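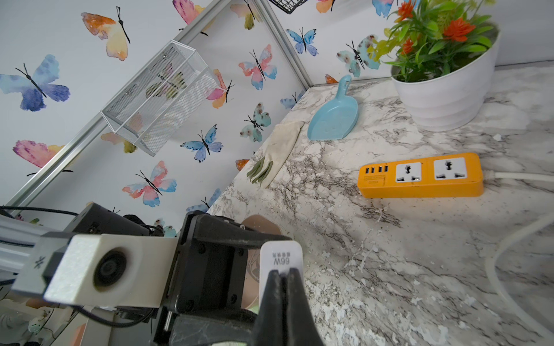 Learning to sing again at my age

May - posted by Aoife Daly

Home Older posts Recipes The garden About me Get in touch

I stopped singing when I was eleven. There was a nun (long gone now, God be good to her) who went along the row with her head tilted, listening to each of us in turn, and when she got to me she put a hand on my shoulder and asked if I would mind just moving my lips for the concert. So I moved my lips. I moved them at Mass, at weddings, at every birthday cake my children ever had, and I got so good at it that my own husband thought I had a lovely quiet voice.

I'm telling you this because last autumn I joined a choir, and several of you have written to ask how it's going after I mentioned it in the marmalade post and then never said another word.

It was Young-sook's doing. Young-sook So and I have been walking the same loop past the old creamery for years, and she hums the whole way round without knowing it. One morning I must have been humming along, for she stopped dead at the gate and said, "You're an alto." I said I was nothing of the kind, I was a lip-mover. She said there was a choir in the parish hall at half past seven and she'd collect me at ten past, and she did, and I had my slippers on still when she rang the bell.

The choir is called Fosatska. I asked four different people what it means and got four different answers, so I'll leave that with you. There's no audition. You sign the copybook at the door, you put your coins in the biscuit tin for the tea, and you sit where you think you might belong. Ultan Sheehan runs it, and he has a way of waving people into the right section as though he were parking cars at a match. He waved me in beside Young-sook and that was that.

The first night I did what I always do and moved my lips. I thought I was getting away with it beautifully. At the break Ultan came over with a cup of tea for me and said, very gently, that he could hear fourteen altos and see fifteen. I went scarlet. Then I told him the whole thing about the nun, which I hadn't planned on telling anybody, and he said he'd met her, or at least he'd met the people she left behind her, and half of them were sitting in the room.

So what have I learned? Mostly that I'd been breathing wrong. I was taking great big gulps up in my shoulders and then having nothing left by the end of the line. Ultan has us lie on the floor sometimes with a book on our stomachs, and you're meant to make the book go up and down (I use a library book, a big fat saga of 1000 pages that I've never managed to get through any other way). Getting down on the floor is fine. Getting up again takes most of the break.

The other thing is listening. I always thought singing was about the noise coming out of you, but I spend most of the evening with one ear on Young-sook and the other on Darragh Mulcahy, who sits at the end of the basses and is never wrong. If I can hear the two of them I'm usually in the right place. If I can only hear myself I've gone off up a laneway somewhere and need to come back.

I do still get things wrong. We've been working on an arrangement of a sea song that Tae-yang Cha made for us - he plays the piano as well, and puts up with a great deal - and there's a spot on the second page where the altos have to wait for three beats while everyone else carries on. I came in early at four rehearsals out of five. I've drawn a big pair of spectacles over it in pencil, and then another pair over those, and I still feel the breath going in when it shouldn't.

We sang it in public for the first time at the Mac Carthaigh Hall, with around 80 people on the chairs and a few more standing at the back by the coats. My daughter drove down. I hadn't told her very much, only that there'd be a bit of music and a raffle. I waited my three beats. I wobbled a bit on the low note near the end and I don't think it mattered to a soul but me. Afterwards she came up and held on to both my hands and said, "Mam, I've never heard you," and I had to go and look for my coat for a while.

I won a jar of bath salts in the raffle too, so it was a good night all round.

If any of you are thinking about it, I'd say go along and try one evening wherever you are. Bring a pencil and a bottle of water, and wear something you can lie on the floor in. We finish up at the end of the month and start back when the schools do. Young-sook wants us both to learn to read music properly over the summer, so she's borrowed two old primers from her niece, and we've got as far as the page with the rests on it.

I'll put the rhubarb and ginger recipe up next week, I know I promised it.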